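Studio Safety Checklist, Painting and Drawing Rooms
Camley Art Workshop, Wumport
Walk-through of 2nd August, with comments

I love doing this one. It comes right before the fall classes fill up, the rooms are quiet, and I get to poke into every cabinet in the building. Items are marked OK, Fix, or Ask. Comments are mine, and please add your own on the clipboard by the sink if you know something I missed!

1. DOORS AND WAYS OUT

Both studio doors open fully. OK
The back door opened on the first push, and the bar has a lovely solid click now that it's been adjusted.

Path from the far easels to the back door is clear. Fix
Two drying racks had drifted into it again. I rolled them back and put tape on the floor to show where they live. If the tape comes up, use the yellow roll in the supply closet, as the white kind vanishes on that floor.

Exit signs lit. OK

Stair rail to the print room is tight. OK
Much better than in June, when it wobbled all the way down.

2. AIR

Exhaust fan in the oil painting room runs on both speeds. OK
Hold a strip of tissue up to the grille and it should pull flat. It did, on low as well as high, and I was ridiculously pleased.

Windows open and stay open. Fix
The middle one in the drawing room drops. There's a stick holding it up for now, and it's on the list for new hardware. Please don't take the stick for stirring gesso.

Spray fixative used only in the booth. Ask
The booth filter has no date on it. I can't tell how old it is by looking, so I've asked for a fresh one and I'll write the date on the edge when it goes in. Pastel and charcoal people, that means you get first use of it! 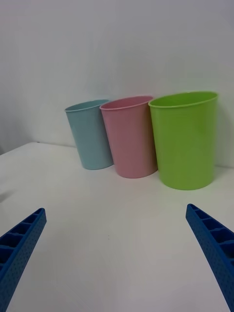 Charcoal dust wiped up damp, never swept. OK
The sponges are in good shape and there's a new bucket. After a long figure session the ledges under the easels need it too — they collect more than the floor does.

3. SOLVENTS AND OILS

Solvent cabinet closes and latches. OK

Every jar and can has a label you can read. Fix
I found 5 jars with nothing on them at all. Four smelled like odorless thinner (yes, I know how that sounds) and one I'm not willing to guess at. All of them went out to the waste drum. If you pour something into a new jar, label the jar first, then pour.

Oily rag can has its lid down. Fix
It was propped open with a brush handle. I understand the temptation when your hands are full, but linseed rags can heat up by themselves and this is the one item on the whole sheet I'd lose sleep over. Lid down every time, and the can gets emptied at the end of each day's classes.

Waste drum less than three-quarters full. OK
It's nearly at the line, so a pickup is booked.

Brush-washing tank drained and rinsed. OK
Whoever did this last did a beautiful job. The screen was spotless.

4. PIGMENTS AND PAINTS

Dry pigments in closed tubs on the low shelf. OK
They look gorgeous all lined up, and I had to stop myself from rearranging them by hue. Masks are hanging right beside them, and the box is full.

Lead and cadmium colors kept apart and signed out. Ask
The sign-out sheet has three blank lines in the middle. The colors themselves are all there. I'd like to move the sheet to the inside of the cabinet door, where you can't help seeing it. Thoughts?

No food or drink at the painting tables. OK
None found today. The little kitchen is right there, and the chairs in it are far more comfortable than our stools anyway.

5. EASELS, STOOLS AND TABLES

Easels: knobs, pegs and feet. Fix
I went over all 13 in the big room. Two have stripped knobs and are folded up against the wall with a red tag. The big old Ikard by the window passed with flying colors. What a machine! It carries a canvas taller than I am and doesn't so much as creak.

Stools. Fix
One cracked seat, taken out.

Tables steady, tops free of splinters. OK
The sanding we did on the long drawing table has held up nicely. I ran my hand down the full length and didn't catch on anything.

Model stand. OK
Bolts tight, carpet flat, no loose corners. The space heater next to it has its tip switch working; I tested it twice. Keep drapery well back from it when the pose is set. 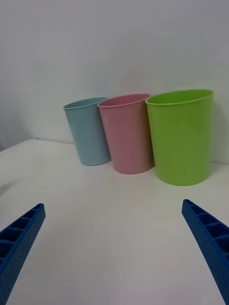 Spotlights over the still life corner. OK
Clamps tight and safety chains on. The bulbs run cooler than the old ones did, so the people who paint long setups should find it a lot nicer to sit there.

6. BLADES AND CUTTERS

Mat cutter guard in place. OK

Craft knives returned with caps on. Fix
I counted 9 in the rack and four of them had no cap. Spare caps are in the top drawer in a mint tin.

Used blades in the metal sharps tin. OK
The tin is plain gray and easy to overlook. I'd like to paint it orange, and I'm happy to do it myself.

7. ELECTRICAL AND FIRE

Fire extinguishers: needle in the green, pin in, tag current. OK
The one in the oil room carries tag number 1636, which now matches the log. It was written down wrong last time.

Cords. Fix
The hair dryer that the watercolor class shares has a nick near the plug. I've cut the plug off so it can't be used by mistake. A replacement is on order from El Fassi, along with the window hardware.

Hot plate for rabbit-skin glue. OK
It has its own outlet and its own stone slab, and the light comes on when it should. Switch it off at the wall when the glue is ready.

8. FIRST AID AND WASHING UP

Eyewash bottle sealed and in date. OK

First aid kit stocked. Ask
Plenty of bandages, no finger cots. Do we still want them? The printmakers used to go through a lot.

Hand soap at both sinks. OK
Also the gritty orange stuff, which takes off Prussian blue like magic.

STILL OPEN

Window hardware, drawing room
Booth filter
Two easel knobs
Hair dryer
Where to hang the lead and cadmium sheet
Finger cots, yes or no

The rooms are in really good heart, and most of the fixes took me less time than writing them down. The red tags stay on until the knobs come in, so please use the other easels until then. The filled-in sheet is in the blue binder by the office door, behind the kiln log.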